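Gaps opening in a glued herringbone floor, heating season only

Wood floors and stairs > Movement and moisture
Posted Feb 9, 2021
Viewed 1,859 times
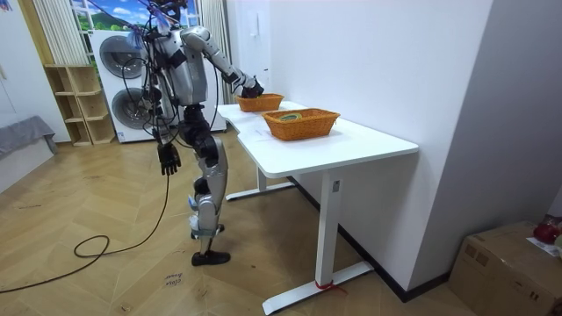 4 min read

RishamFlats

Floor is solid oak herringbone, glued direct to a sand and cement screed, ground floor, no underfloor heating. It was laid by a previous owner, so I have no record of the adhesive or of any moisture test. Finish is a hardwax oil that I renewed myself last summer with Ernetero Matt, two thin coats.

Gaps started to show in October, soon after the radiators came on. They are on the long edges of the blocks, mostly in the half of the room nearest the radiator wall. The widest takes a bank card with a little play. End joints are tight nearly everywhere. A few blocks in the same area sound hollow when tapped with a knuckle but none of them rocks or lifts.

I have had a cheap digital hygrometer on a shelf for three weeks. It has not gone above 40 per cent in that time and drops lower in the evenings. I don't know how far to trust it.

What I would like to know:

Is this normal seasonal movement, or has the adhesive failed?
If I fill the gaps now, will the filler be pushed out in summer?
Would a humidifier do anything useful in a room with a door that is open most of the day?

I would prefer not to lift anything. Furniture is light and can be moved. I can post moisture readings if someone tells me which type of meter is worth buying.

Mallet Flooring

Seasonal movement, going by what you have written. Oak shrinks and swells across the grain and hardly at all along it. In a herringbone every block meets its neighbour either long edge to long edge or end to long edge, so the gaps open along the sides while the ends stay put. You have described that pattern. A failed bond usually shows as blocks that move underfoot, ridges, or a click when you step on and off.

The hollow sound alone does not tell you much. Trowelled adhesive leaves ridges, and if the fitter was slow or the trowel was worn there will be areas with poor transfer. Many floors have sounded hollow in patches since the day they were laid. Mark the hollow blocks with low-tack tape, draw a rough plan and tap them again in summer. If the area has grown, come back with the plan.

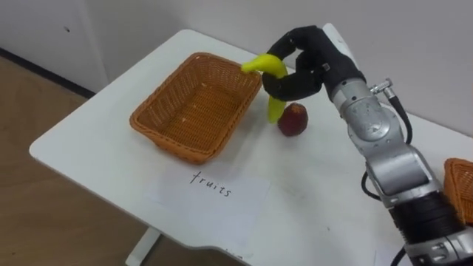

As for the filler, do not use anything rigid in winter. The blocks will take up moisture from late spring onwards and close on it. A hard resin filler has nowhere to go, so it either breaks away from one side and comes up in strips under the vacuum cleaner, or it holds and the load is passed along the row to the perimeter. If the expansion gap under your skirting is too small, that is how a floor lifts in the middle. Pull one length of skirting off and look. You want to see a clear gap between wood and wall, with no plaster or old adhesive bridging it.

If you cannot live with the gaps until summer, use a soft wax stick close to the colour of the oak and accept that you will be scraping some of it back off. It is compatible with hardwax oil once it has been buffed. Do it before you recoat, never after.

For a meter, buy a pin type with a species setting. Read the same blocks each time, near the radiator and at the far side of the room, and write the figures down with the room humidity beside them. One reading on its own is of little use to you. I would also check the hygrometer before relying on it. Put a bottle cap of damp salt in a sealed food bag with the instrument, leave it overnight at room temperature, and it should settle at 75 per cent. Note the error and correct for it.

One more item - you did not mention the screed. On a ground floor I would want to rule out moisture from below, even though your symptoms point the other way. Dark staining at the block edges in summer would be the thing to watch for.

parnau_2

I had the same in a hallway and bought a humidifier. It did help, but you have to fill it every day and the windows steamed up. Turned the radiator down instead and the gaps got smaller by themselves in the end. No idea about the glue.

Wouldn't bother filling it.

block164

Agree with Mallet Flooring on the cause. I would add a few points on the humidifier question, as the reply above only half covers it.

An evaporative unit is preferable to an ultrasonic one if your water is hard. Ultrasonic types put the dissolved minerals into the air and you will find white dust on a matt oiled floor, where it shows badly. With the door open you are humidifying the whole storey, so size it for that volume or shut the door. Set the target at 45 per cent and leave it there. Going higher in cold weather puts condensation on the glazing and on any cold corner behind furniture, and you exchange a cosmetic fault for a mould problem.

Oak responds slowly. Allow several weeks at a steady setting before you measure anything. Gaps will narrow but I would not expect all of them to close before the heating goes off.

On blocks near the radiator: the drop in humidity is a room matter, but the surface temperature of the floor next to a low radiator is local, and that half of the room will always move more. Lowering the flow temperature and running the heating for longer periods gives a flatter curve. It costs nothing to try first.

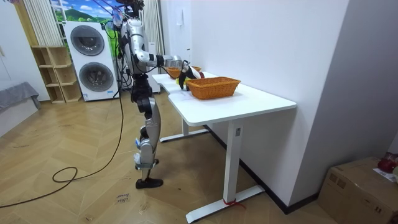

White desk on light herringbone.

Your two thin coats of oil will not have caused any of this. Oil slows the exchange of moisture through the face of the block - it does not stop it, and the underside and edges are normally bare in any case.

If you do take up skirting to inspect the perimeter, do the wall that the long sides of most blocks lean towards as well as the radiator wall. Put the readings in this thread when you have a set from summer to compare.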